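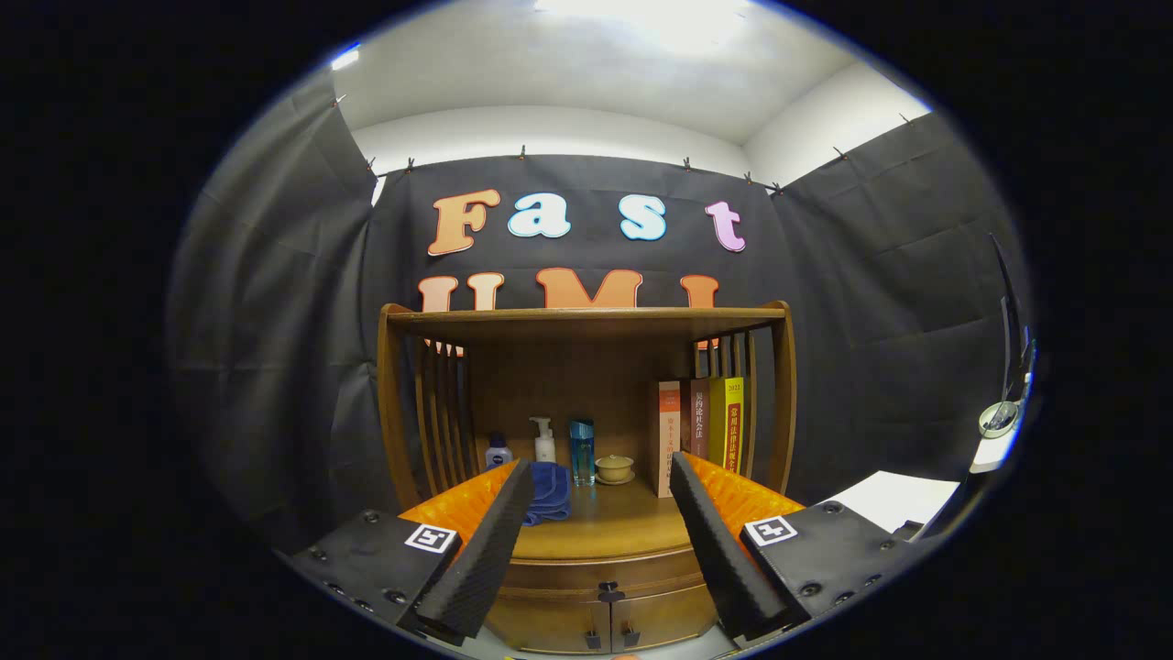

1. Work done in this period

This report covers Work Package 2 of the Skála project, on teaching shelf tasks to a robot arm from demonstrations made with a hand-held gripper. The previous report ended with the recording method agreed on and the first test recordings checked. Since then we have recorded the main set, trained two versions of the policy on it, and started trials on the arm at Brelton.

All recording was done at the cabinet station. The station has a brown wooden cabinet with an open compartment, set against black fabric. The compartment holds bottles, a lidded cup on a saucer, a folded blue towel and a row of upright books. The operator works with the gripper in hand, and its view is recorded together with its position and the opening of the fingers. The markers on the two finger plates are used to compute the opening.

We recorded 1,524 demonstrations in 19 sessions. Of these, 197 were rejected during checking. Most of the rejected ones had a jump in the position track, usually when the gripper was pushed deep into the compartment and the view was mostly dark fabric or cabinet back. The rest were operator mistakes, such as starting before the recorder was ready.

2. Results so far

The first policy was trained on all accepted demonstrations with no changes. It picks up the bottles well but is poor with books. It tends to close the fingers too early and push the spine back.

For the second policy we cut out the idle part at the start of each demonstration and matched the timing of the finger signal to the video. The two had been out of step by a small, steady delay, which we had missed in the test recordings. Book grasps are clearly better with this version. Towel grasps have not changed much, and we think the towel needs its own set of demonstrations with more varied folds.

We have not yet tested either policy at a second cabinet, so we make no claim about how well it carries over to other furniture.

3. Problems and changes to the plan

The position track is still the main source of lost data. Svetozár Hrnčiar has written a check that runs right after each demonstration and tells the operator to repeat it if the track jumps. It was in use for the last few sessions only, and all later recording will use it.

The soft finger pads for the arm came late from Gretitz. Trials at Brelton started with an older pair, and those runs are not counted in the comparison.

The second cabinet site at Roltthorpe will open in April. This moves the transfer test into the next period. No change to the budget is requested.

4. Next steps

Record the towel set with the new check running.
Repeat the book trials with both policies on the new pads.
Set up the Roltthorpe station and run the same object list there.
Send the checked data and the timing correction script to the project archive.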